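Wedov Pairings - Support
Ticket: Repeat pairings in doubles after a withdrawal
Status: Closed
Opened by: Sumeya Birhane, Breneck Carrom Club
Assigned to: Heike Brandes
Product area: Swiss pairing, doubles

Sumeya Birhane, Tuesday, 6:40 pm
We run the monthly carrom doubles on Wedov. Last night a team pulled out after the second round. I marked them as withdrawn and pressed Pair Next Round. The new draw put Marisol Greenberg and Abena Sulemana against the same team they had played in the opening round. Another table had a repeat as well. We have over 30 players, so there were plenty of other opponents on the same score.

What I tried:
Unpair and pair again. Same draw.
Close the event and reopen it. Same draw.
Turn off "Avoid club mates". Different draw, still repeats.
In the end I did the round by hand and typed the tables in.

We score on two tablets, both signed in as me. The event file and the round printouts are attached. 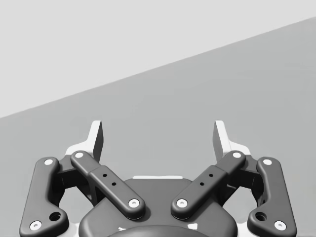 Gripper against a plain gray background

Heike Brandes, Wednesday morning
Thanks, the event file opened without trouble. I can get the repeat on my side by going back to the end of the second round and withdrawing the same team. If I don't withdraw them, the draw is clean. Some questions:

Did you withdraw the team from the Teams tab or from the Players tab?
Was the second tablet open on the event at the time?
Did either player who left come back later as a substitute?

Sumeya Birhane
Players tab. I withdrew each player one after the other, as I didn't know there was a way to do the whole team. The second tablet was at the far end of the hall and was still on the results page for round two. Nobody came back as a substitute. One of them did stay to watch.

Heike Brandes
That helps. Withdrawing from the Players tab breaks up the team first and then removes the players. When the team is broken up, the program renumbers the teams below it in the list, but the record of who has met whom keeps the old numbers. So the check for repeats is looking at the wrong teams. Everyone above the withdrawn team in the list is fine, everyone below is off by a place.

I have passed it to Giang Tạ with your file.

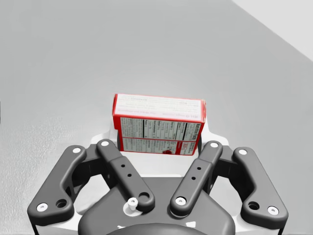 For your next event, please use Teams tab, select the team, Withdraw Team. That route does not renumber anything. If you have already used the Players tab, go to Event, Repair, Rebuild Opponent History before you pair. It reads the results again from the start and takes a few seconds. Keep a copy of the event file first.

Sumeya Birhane
Ran the rebuild on a copy of last night's file and paired round three again. No repeats. Greenberg and Sulemana now get a team they had not played.

One more thing while I have the ticket open. The new team in round one shows a rating of 500 and everyone else has their usual number. Is that part of the same fault? It affects the seeding, and one of the players is asking.

Heike Brandes
No, separate. 500 is the starting rating for any pair that has not played together before. The individual ratings are not used unless "Seed new pairs from singles" is ticked under Event, Ratings. You can tick it between events but not during one, the box is grayed out once round one is posted.

Sumeya Birhane
Found it. It was off. I'll leave last night's results as they are and turn it on for June.
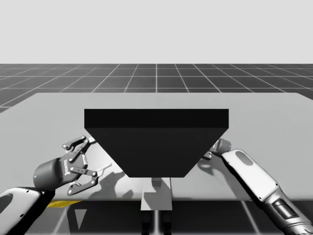 Giang Tạ
Confirmed in the current version and the one before it. Doubles only. Singles events use a fixed player number and are not affected. The meeting record now follows the team and not its place in the list. I also added a warning if you withdraw a player who is part of an active team, with a button to withdraw the team instead.

Old event files do not need converting. If a file already has the wrong history in it, the rebuild is still needed.

Heike Brandes
Sumeya, the fix is in the test build if you want to try it before your next night - the link is in your account under Downloads. Please install it on both tablets, as a mix of versions on the same event will not sync.

Sumeya Birhane
Installed on both. Made a dummy event, played out the early rounds with made-up scores, withdrew a team each way. Got the warning on the Players tab. No repeats either time. You can close it.

Heike Brandes
Closed. Linked to the known issue "Opponent history after team break-up".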